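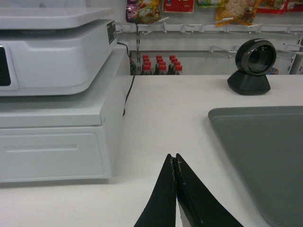
Point-of-sale terminal and cash drawer on a white counter.

Drilik Residence Tracker: a review after one renewal

My second residence permit came up for renewal in August, and having done the first one with a shoebox and a growing sense of doom, I decided to pay for help. Drilik is an app that promises to hold your documents, count your days in and out of the country and tell you what the immigration office wants before the immigration office does. It costs 40 euros a year. The shoebox was free, but it never sent me a reminder.

Setting up took me an evening. You photograph your passport, your current card, your lease and your payslips, and the app reads the dates off them. It read mine well apart from the lease, which it decided had expired before I was born. You can correct this by hand. You have to do it on each page of the lease, mind.

The day counter is the best thing in it. You type in your trips, or forward your booking emails, and it tells you how many days of absence you have left before anyone raises an eyebrow. I had forgotten a long weekend at my cousin's wedding in Prikbridge. Drilik hadn't, as the ticket was in my inbox, and I was spared having to explain it at the counter. If you are counting towards citizenship I would pay for this bit alone.

The checklist is patchier. It knew about the health cover and the proof of address. It had no idea that my local office wants the criminal record certificate translated even if it says nothing at all, in which case you are paying a translator to render nothing into another language. I got that from Florêncio Neves, who did his own renewal in spring and still talks about it. He uses Wornent, the dearer rival, and says it missed the translation too, so that's 700 pages of help articles between them and one man with a grudge.

Form filling works if your name is short. Mine isn't, and the app dropped the last part of it into the box for "place of birth". I was briefly a native of Gamage. Check every line before you print.

Support replied to me in 5 hours, politely, with a link to the page I had written to complain about. A second message got a human, who fixed the name problem on my account and said it would be in the next update.

Storage is capped at 2,000 files, and I got nowhere near it. Exporting the lot as a single PDF is easy and puts everything in the right order, with a cover sheet. The clerk took the cover sheet off and handed it back to me.

Four stars. I have renewed for another year and kept the shoebox.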